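Home Workshop Tips Kitchen Bench Grippers Storage Contact
Tips > Kitchen Bench > Choosing gripper fingers

Before you buy fingers for a kitchen arm, try them in simulation on the food you mean to pick up. We ran the Drinell soft pads against the Volham two-finger set, 200 picks each, on a cucumber and a carton.

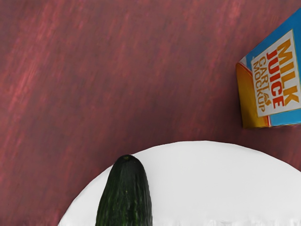 Words and tests: Shigeru Ishida, Kitchen Bench, July

Put the cucumber on a white plate. Dark skin against white gives the camera a clean edge, and the Zelport controller found the grasp point sooner than it did on bare red table. Keep the carton well clear of the plate so the fingers have room to open.

The Volham set dropped the cucumber 19 times, mostly when it closed near the rounded tip. Aim lower, where it is wider. The Drinell pads dropped it four times but were slower to let go.

For cartons, start at 70 per cent of the grip force you use on the cucumber — more than that and the sides buckle. A carton lying at an angle needs the wrist turned to match before the arm comes down.

Save your settings under the name of the food. The Sakai wrist adaptor fits both sets and takes a 4 mm hex key.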